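4.2 Sorting rules and the trouble with "yellow"

Our second coding problem was color. The household inventories collected in Jurkton (see Section 3) were filled in by the residents themselves, and residents, it must be said, have opinions. Of the 777 garments listed, a surprising share were entered under names such as "butter," "old piano," and, in one case, "my brother's." Gruber, who did the first pass of coding, began with a list of 24 basic color terms and a good deal of optimism. By Friday she had neither.

The difficulty was worst for garments of more than one color. Zürcher's scheme, which we had planned to adopt whole, gives each item a single color, taken from its largest area of cloth. This works well for socks. For anything with sleeves in a second shade, people in the same household often gave two different answers, and each thought the other had not looked properly. A T-shirt with a pale body and dark sleeves was "the yellow one" to the person who wore it and "the dark one" to the person who washed it, presumably because the washer was the one who would be blamed.

We therefore asked 30 residents to name such garments twice, once from memory and once with the item laid out flat (Figure 3). The wording of the question was the same both times. MacLeod argued for a third round in poor light, on the grounds that most laundry is sorted in poor light, and was outvoted. 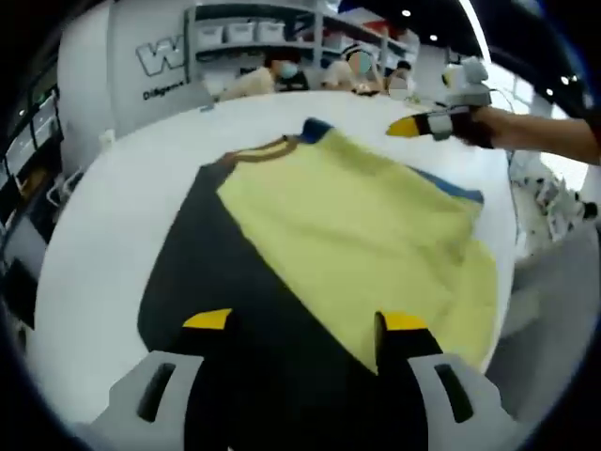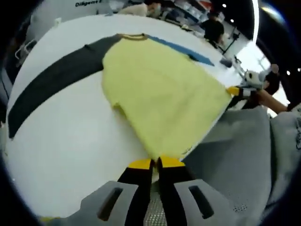 Figure 3. A multicolored garment, mainly pale yellow and dark charcoal, laid flat on a white table.

Names given from memory were shorter and far more confident. With the item spread out, residents tended to add a second color, then a qualification, then a story about where the thing was bought. We coded the first color word spoken and kept the stories in a separate file, which is now longer than this paper.

Where the two answers disagreed, we kept both and marked the entry as split. Gukero, the software we used for coding, allows only one value per field, so split entries had to be stored as if they were two garments and joined again by hand before the counts in Section 5 were made. Readers who wish to repeat the procedure are advised to start in October, when the evenings are long.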